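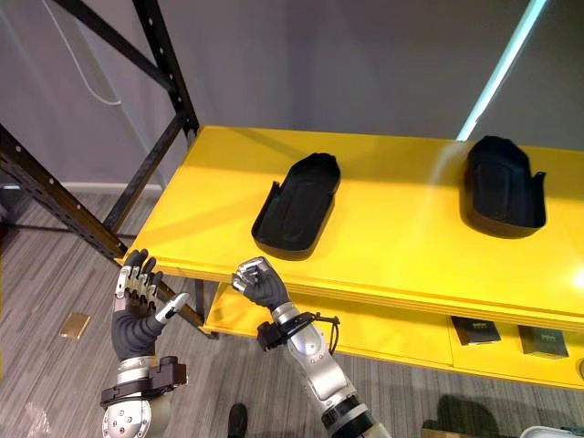

Zevell Cut-to-Fit Shelf Liner

We have been selling shelf liner since the shop opened, and for a long time it was the sort of thing people added to a basket at the last minute, along with a packet of hooks. Then we started stocking the Zevell, and now we get customers who come in for the liner and leave without looking at anything else (we don't mind, the kettle is on either way).

It is a soft, slightly rubbery matting with a fine ribbed top and a grippy underside. You unroll it, cut it to the size of your shelf with ordinary kitchen scissors, and lay it down. There is no glue and no sticky backing, so you can lift it out whenever you fancy a proper clean, and it won't leave you scraping at old paper the way our grandmothers had to every spring!

Where people use it

Mostly in pantries, sheds and craft rooms, but also in school stock cupboards, caravans and the backs of vans. Nuala Tierney wrote to tell us she has lined every drawer of an old plan chest with it and still had enough for the cupboard under the sink. Leena Peltonen keeps seed trays on hers, and likes that the ribs let a little air get underneath the pots. We have it under the teapots in our own window at Bivelham, where the lorries going past used to make them creep towards the glass.

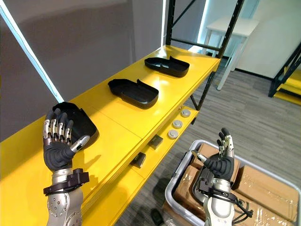

Trays set out along the top of a yellow shelving unit.

Measuring up

Measure the shelf from front to back first, then side to side, and write both down before you order, even if you are quite sure you'll remember. The roll is 80 cm wide, and that covers most household shelves in one piece. If yours is deeper, lay a second strip behind the first and let the edges just meet. Please don't overlap them, or you will get a ridge and everything will lean.

For shelves with posts at the corners, cut the liner a touch too big, press it into the corner with your thumb, and snip away a little at a time. Fuseini Quaye, who looks after our orders, makes a pattern from newspaper first. It does take longer, but his corners are a good deal neater than mine.

Let the roll rest flat for an evening before you cut it. It has been wound up tight in its sleeve and likes to curl at the ends to begin with. A couple of heavy books will sort it out.

Looking after it

Wipe it with a damp cloth and a drop of washing-up liquid. For anything stickier (jam, in our house) take it outside and give it a gentle scrub with a soft brush, then hang it over a rail to dry. Keep it away from radiators and out of the tumble dryer. It isn't meant for oven racks or for the floor, where it could slide under a foot.

The details

Width: 80 cm
Length: two metres per roll
Colours: stone, slate and moss
Cutting: household scissors
Guarantee: three years

Delivery and returns

Rolls go out by ordinary post, usually within two working days, in a cardboard sleeve that we would love you to use again. If you change your mind, send the roll back uncut and we will refund it. We can't take back liner that has been cut, I'm afraid, so if you are unsure about the colour do ask for a sample square. They are free, and Fuseini pops them in an envelope the same day if he can.

A note on stock

The moss sold out in June and is back on the shelf now. If you need a longer run for a shop or a village hall, ring and ask for Finbarr Madigan, who can order an uncut length to your measurements.

Page updated 3 Aug 2020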